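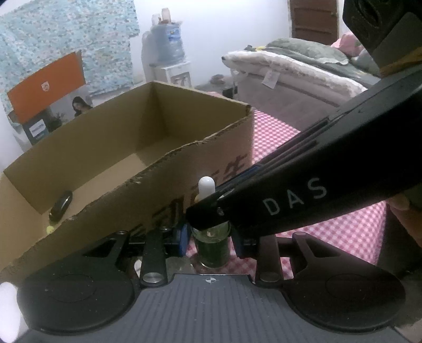
Sorting Small Household Items into an Open Carton

Applies to: bottles, jars, droppers, and loose desk items up to the size of a computer mouse
Tools: one used shipping carton, utility knife, cloth or mat, paper towels, marker
Revised 29th September

1. Scope

The method below uses a single open carton as a holding bin for small items that collect on tables, shelves, and bathroom counters. It suits mixed contents: cosmetic bottles, cream jars, a mouse, a ball, and similar. It is not meant for long-term storage of liquids or for shipping. For shipping, use a closed carton with dividers.

2. Choosing the carton

Use a carton with a flat floor and four sound corners. A shoe-size or slightly larger carton works for most tables. Printing on the outside has no effect on use. Reject any carton with a soft floor, oil stains, or a split corner seam.

Inside height matters more than length. A wall that is too high hides short jars and makes it hard to reach the floor of the box. A wall that is too low lets tall bottles tip over the rim. As a starting point, the wall should reach the shoulder of the tallest bottle you plan to store.

3. Removing the flaps

Flaps fold inward when the box is moved and knock over whatever is standing near the wall. Remove them as follows.

Open all four flaps and press each one back along its crease. Score the crease from the outside with the knife, using light pressure. Bend the flap back and forth until it separates. Trim any long strips of liner paper that remain.

Tearing by hand is faster and leaves a ragged rim. A ragged rim is acceptable for household use, but paper fibers will come loose for the first few days. If this is a problem, run packing tape over the edge, half inside and half outside.

4. Preparing the surface

Place the carton on a cloth. A plain or checked tablecloth is fine. The cloth stops the carton from sliding when an item is pushed against the wall, and it keeps glass bottles from rolling. Pull it flat first, as a fold under one corner will tilt the floor of the box.

Leave a clear strip on the near side of the carton. All items pass through this strip before going in.

5. Checking each item

Stand the item in the near strip and check the closure.

Screw lids: turn clockwise until they stop. Jars with shallow threads often feel closed when they are a quarter turn short.

Dropper caps: tighten by the collar. Do not squeeze or twist the bulb, which can pull free of the collar.

Push-on caps: press straight down on a firm surface.

Wipe off any residue with a paper towel. Set aside anything with a cracked cap, a missing lid, or contents that have separated and will not remix.

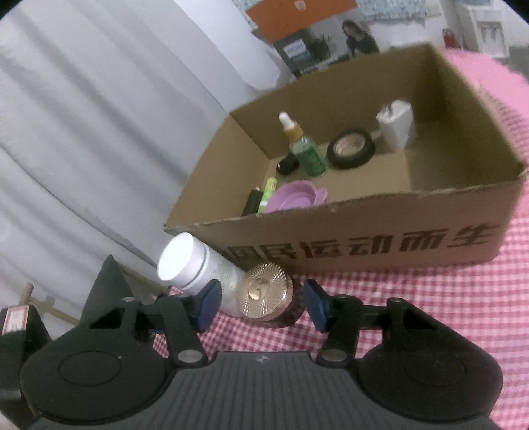 Jar and white bottle in the near strip, carton behind.

6. Loading order

Load the far side first and work toward yourself. Put heavy items on the floor of the box before light ones. Glass should not rest directly against glass. Place a soft or plastic item between two glass bottles where possible.

Dropper bottles should stand upright. One that leans can seep at the collar if the closure is worn. If the box is not full enough to hold a bottle upright, fold a paper towel into a pad and wedge it on the open side.

A computer mouse can lie on its side along a wall. Switch it off first if it is wireless. Balls and other round items go in last, in whatever gap is left.

Keep the contents to one layer. When a second layer starts to form, begin a second carton.

7. Weight limit

Eusebio Bustamante tested used cartons of this type for the Clurkach household notes in February. Single-wall floors began to bow when loaded with 2 full glass jars at 255 g each plus assorted bottles. The bow was slight but enough to tip narrow bottles. A flat card insert corrected it. Cut the insert roughly 2 mm short on each side so it drops in without buckling.

8. Common faults

Items slide to one end when the box is lifted: the box is underfilled. Add a paper pad or use a smaller carton.

Near wall bulges outward: contents are packed too tightly. Remove one item from the near row.

Sticky floor: a closure has failed. Empty the box, recheck every item as in section 5, and replace the insert.

9. Labeling

Write the category on the short side of the carton in marker. If the long side carries factory printing, leave it alone and do not write across it. Colin Heywood recommends adding the date the carton was last emptied. Recheck closures each time the box is emptied, and discard the carton when a corner seam opens.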